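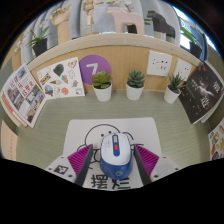 Ticket 632: Finger insert budget, hand-held grippers
Opened by: Mirela Arruda
Assigned to: Welington Pimentel
Status: Pending quote
Priority: Normal

Problem
Purchase request for replacement ribbed inserts was rejected by the Cirnari order system. The form lists 300 inserts. The approved line for October covers 100.

Log

09:10 - Arruda. Request resubmitted with the same quantity. Same error. The form does not accept a split delivery.

09:45 - Pimentel. Checked the part record. Inserts and contact strips share one part number, so the system bills a full finger set for every insert. Asked Rudar for separate numbers.

11:20 - Nomura. Please confirm which desk tasks the order is meant to cover. The plan I have lists small rounded objects on a printed mat, with potted plants left in place at the back of the desk. If that is still right, the current insert shape stays on the order and the wide version from Kavero can come off.

11:50 - Arruda. Still right. Desk setup for reference:
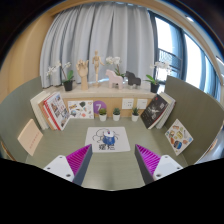
Desk 7, blue and white object on the mat, gripper fingers open.

13:05 - Nomura. Thanks. Kavero item removed. The mounting plates are not part of this order. Keep screws as a separate line - last time they were bundled and we could not return the extras.

14:30 - Pimentel. Rudar replied. Separate part numbers are possible, minimum lot 100 per number. Contact strips have a longer lead time than inserts. No price yet.

Workaround
Order 100 inserts now against the October line. Hold the other 200 until the new part numbers are loaded. Do not edit the rejected form; open a new one.

Open items
- Written quote from Rudar, inserts and strips priced apart (Pimentel)
- Quantity of contact strips to add (Arruda)
- Budget code for the held portion (Nomura)

Last updated: October, 14:42
Purchasing support desk, ext. 300 | Back to top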